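Community Help > Robots and Automation > Good practice and rules

What rules should a small group set before letting people work beside a teleoperated arm?

We're a small group learning to handle artificial flowers with teleoperated arms: roses, hydrangeas, lifting a stem out of a tray, standing it up, putting it back. It is wonderful work and I could talk about it all day! We've reached the stage where new people want a turn, and I've been asked to write the house rules. My draft is called Estance and so far it is a page and a half of me being nervous.

The parts I'm stuck on: where the person on the controls should sit, what is allowed to stay on the table during a run, and whether a speed limit is enough by itself. One of our members came from Jolto, where they ran everything at 500 mm/s, and says that was fine. Another wants half that. Is there a number everyone agrees on?

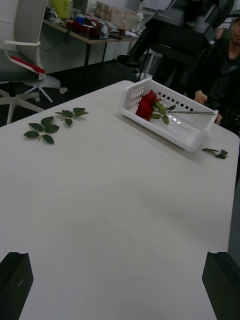 Page last changed: September, 4:10 pm (tags edited, 1 comment merged)

Also, do loose leaves count as a hazard or just a mess? We disagree.

Asked by drullow_bench – viewed 600 times

3 answers

Answer 1 – accepted

Great question, and good on you for writing it down before the new people start. I helped put together the bench rules at Bawa and we went through 31 versions, so please borrow whatever is useful.

Start with the risk assessment and let the speed come out of it. The ISO 10218 standards are the ones to read for industrial arms, and there's a lot in them about people sharing a space with a robot. No single speed is safe for every setup. It depends on the arm, the tool on the end, what's being carried and which part of a person could get hit or squeezed. Your Jolto member may well have been fine at 500 with their tool and their layout, but that tells you very little about yours.

Seating: mark the arm's full reach on the floor with tape, including the gripper, and put the operator's chair outside it. If the controls have to be close to the table, then the emergency stop needs to be in reach of the operator's hand without leaning, and hands stay off the tabletop while the arm is enabled. We say "hands" out loud and wait for the reply. It feels silly for the first week and then you love it.

Two arms over one table need their own rule. Ours is that each arm has a home side, and crossing over is called first. Include the cables in this. A cable hanging off a gripper sweeps a bigger area than you'd guess, so run the whole motion slowly once and watch only the cables. 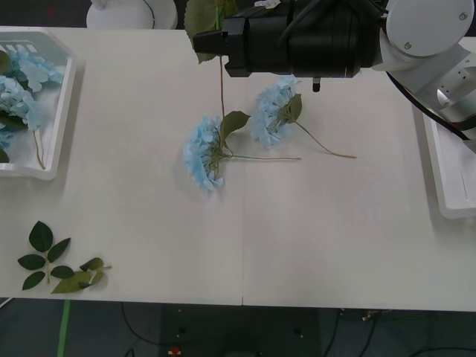 Hydrangea stems and loose leaves on the table, two arms.

Loose leaves: both of you are right. A leaf won't hurt anyone, but the hand that darts in to grab it might get hurt, and that was behind our only near miss. Rule 14 at our place: anything that drops stays dropped until the arm is stopped and the operator has said so. Sweep up between runs. If your task notes say the leaves should be there, write down which ones and leave them be.

– Liesbeth Brouwer

Comment: "Watch only the cables" is brilliant, doing this tonight.

Answer 2

Just go slow and keep the e-stop handy. Worked for us for 159 sessions. Don't overthink it, have fun!!

Comment: Have you ever tested the e-stop, though? We do ours before the first run of every day, and it goes in the log with initials.

Answer 3

Adding to Liesbeth's answer, which I agree with. My bit is about holders and what the gripper camera can see.
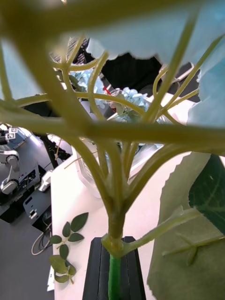

Bench Practice Group, Robots and Automation Section

When you're close in on a bushy flower head, the wrist view can be nearly all stem and petal. You lose the table edge and anyone's hand that might be near it. So our rule is that the operator never relies on the wrist view alone to decide that the area is clear. They look up at the bench itself, or a second person spots and calls it. If neither can be done, stop the arm.

Fix the holder down as well. Before the run, give the stem a gentle tug by hand with the arm stopped, and if the holder shifts, sort that first. A tipping holder makes people reach, same as the leaves.

One more for Estance – put the date of the last review at the top and keep it to one side of paper. People do read one side! Happy to look over a draft if you post it in the thread.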